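Fillerside Shared Workshop
Minutes, two-arm build group, July

Chair: Rohani Pangaribuan. Opened 6 pm, minutes of last meeting accepted.

1. Budget. Spent so far is $2,000. Irdale has quoted $50 for the replacement bearing. Agreed to order one and hold off on the spare.

2. Base. Olatunji has cut the mounting plate but the holes on one side are a bit tight. To be opened up before anything is bolted down. Cable cover still missing - check the grey bins.

3. Bench time. Vonemwood want the long bench for the first half of August. Agreed, provided our vice stays where it is.

4. Simulation. Grip settings took up more than 45 minutes. Rohani wants the closing force set separately for each side and the values written in the log. Olatunji asked for a tall, flat-sided load to be kept in the test room, like the pink box in the right gripper, and for the long grey cylinder over by the left one to stay in too. Agreed. Colour of the room walls left as is. Rohani to save the settings under a new name before changing anything.

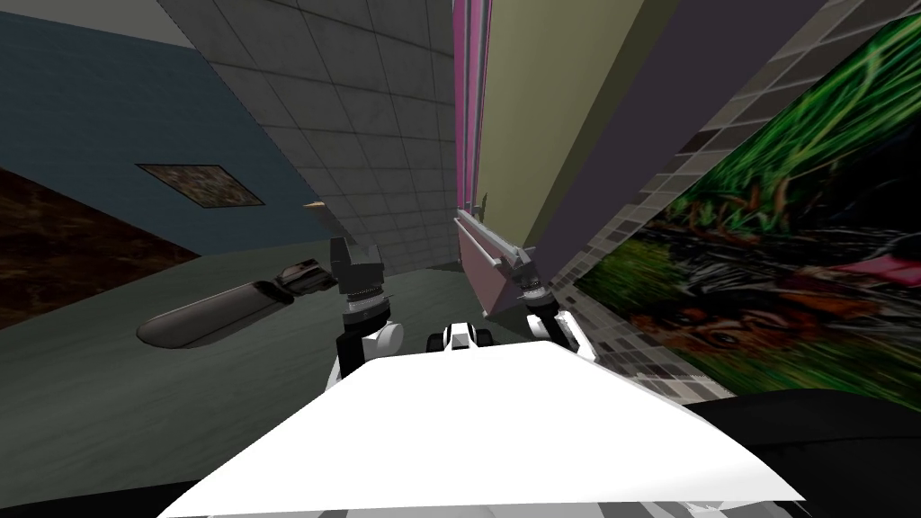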